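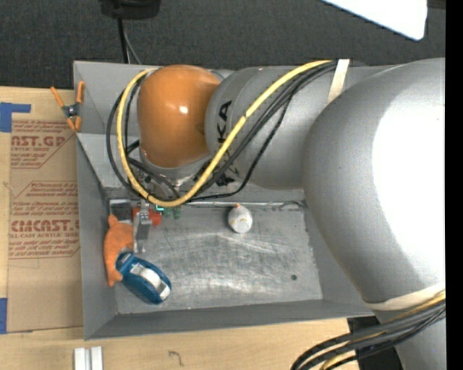 # Page Turns and Chapter Endings in *Wonwood*

Ratree Chaiyaporn, Piyumi Gazi, Jomar Cabrera
Comics and Graphic Narrative, final project
Submitted 06/03/2018

## What we looked at

*Wonwood* is a fantasy comic drawn by Sunee Limsakul. It ran as chapters in the magazine *Undano* and was later collected in books. The story follows a girl who is sent to live with her aunt in a forest town and ends up working for the ferryman, who may or may not be dead. It is a slow comic for the most part. People talk, cook, repair boats, and walk between houses.

Our question was how a comic this slow keeps readers going. Our first guess was cliffhangers, so we decided to study how the chapters end and what gets placed right after a page turn. We limited the project to the first book, which has 13 chapters. Jomar had read it before. Ratree and Piyumi had not, and we kept it that way until the reading log was done.

## Method

Each of us read the book once straight through and kept a log. At the end of every chapter we wrote down whether we wanted to continue and why, in a sentence or two. We did not compare logs until all three were finished.

After that we went back through with the pages in front of us and sorted the chapter endings by type. We used these labels:

- **Open question** - the reader is missing a fact and knows it
- **Threat** - someone is in danger on the last page
- **Rest** - the day ends, or a conversation ends, and nothing is pending
- **Image only** - a last page with no words

Some chapters fit under more than one label. In those cases we talked it over and picked the one that matched the last panel, even if the page before it did something else. The chapter with the flooded shed took us the longest. Piyumi still thinks it should be a threat ending. The water is rising in that panel, but both characters are laughing, so the other two of us outvoted her and called it a rest.

## Results

Our first guess was wrong. Only two chapters end on a threat, and they are next to each other near the middle of the book. Rest endings are the most common type. Several of them would work as the end of the whole story if you stopped there.

The reading logs were more useful than we expected. Ratree wrote after the fourth chapter that she did not need to know what happened next but wanted to see the market again. Piyumi wrote something close to that about the aunt's kitchen. Jomar's log is shorter and has more complaints, mainly that the ferryman disappears for too long, but he also kept reading.

The page turns are where Limsakul puts her surprises. A conversation will run to the bottom of a left-hand page in small, even panels, and then the next turn opens on a full spread of the river or the trees. Usually the spread has nothing to do with what was being said. We found this in most chapters, and it is strongest in the ferry crossing, where the spread is almost all black ink and the dialogue picks up again afterward as if there had been no break.

## Comparison with *Skanuvness*

For contrast we read the opening book of *Skanuvness*, an action series that ran in the same magazine. We read 10 chapters of it. Nearly every one ends on a threat, and the threat is generally settled within the first pages of the next chapter. All of us read it faster than *Wonwood*. Ratree and Jomar liked it less. Piyumi liked it more and plans to finish it.

We do not think one approach is better. *Skanuvness* has a large cast and a war going on, and a chapter that ended with someone washing dishes would feel odd there.

## Problems

We used the English edition, which reads left to right. If any art was flipped or moved for that edition, our notes on page turns could be off. Our instructor, Paweena Sitthichai, pointed this out in February and we were not able to get hold of the magazine pages to check.

Three readers is also a very small group, and we all knew what the project was about while we were reading. A better version would use people who had not been told to watch for endings.

## Who did what

Ratree sorted the endings and wrote the results. Piyumi handled the *Skanuvness* section and typed up the logs. Jomar wrote the method and problems sections and cut the whole report down from a much longer draft - the original plot summary alone was over 1,000 words.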